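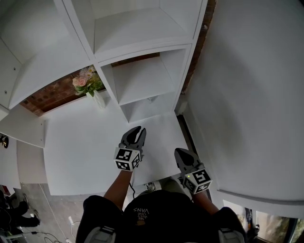 Two hand-held grippers in use at the shelving unit, Gekier Open Day

The Gekier Open Day is a public demonstration of robot teaching by hand, held each October by the robotics workshop Rela in the town of Plevis. It takes place on one Sunday and is free of charge. Visitors watch how an operator uses a pair of hand-held grippers to record household movements, which are later used as training material for robot arms. The name comes from the Gekier building, where the workshop rents its rooms.

Background

Rela started as a repair shop for packaging machines and began to work on robot training when its main customer moved to another region. The first open day was a small event, and only the families of the staff were invited. It was opened to the public one year later, after a local school asked for a visit. The most recent edition had 300 visitors, who were divided into groups of up to 38 persons.

In the early editions a robot arm stood in the center of the program. It was slow, and the people in the back rows could not follow what it did. For this reason the workshop moved the hand-held work to the first place and gave the arm a shorter part in the afternoon. Some regular visitors did not like this change, and the order of the program is still discussed.

Equipment

The grippers are of a type which the workshop calls Gashi. The operator holds one in each hand. Each gripper carries its own camera, and a further camera can be worn on the head, so the same movement is recorded from several sides. Square black-and-white markers are fixed to the grippers. The software looks for these markers and calculates from them where each gripper is in the room and how it is turned.

The fingers can be exchanged. Soft pads with a textured surface are preferred for small or smooth objects, because they give way a little when they close. Hard fingers are used for light pushing and for thin edges. The room is furnished like part of a home, with open white shelves in front of a brick wall — the builders of the program wanted a background that is not too clean.
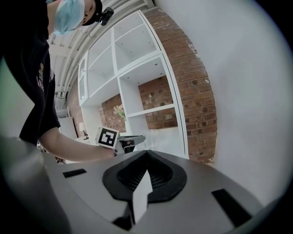
Course of the demonstration

A session lasts 40 minutes. It begins with a short talk, in which a member of the workshop explains the difference between recording a movement and programming it. After this the operator takes the grippers and works without speaking, while a second person comments.

The tasks are chosen from a fixed list of 60. Most of them are simple: to take an object from a table, to put it on a shelf, to pass it from one gripper to the other. Many tasks are repeated with a small change in the starting position, and the commentator usually explains that these changes are more useful for the robot than a perfect repetition.

Glass is considered the most difficult part of the program. A transparent object is hard for the cameras to find, and its outline changes with the light from the window. It also shows the public how much force the operator uses, as glass objects can slip when the fingers close unevenly.

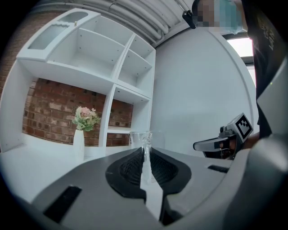

Lilibeth Dizon wrote in the visitors' book that she had expected a machine which does everything alone, and that she "went home with more respect for hands." She also asked for longer sessions with glass and fewer slides at the beginning.

Reception

Comments in the local newspaper have been mostly friendly. Rogelio Belmonte criticized in a letter that the results of the training are shown too briefly, and that a visitor sees many recordings but only a few minutes of the robot arm. The workshop answered by adding a question hour at the end of the day. Photography is permitted in all sessions, and registration is made by telephone or at the door.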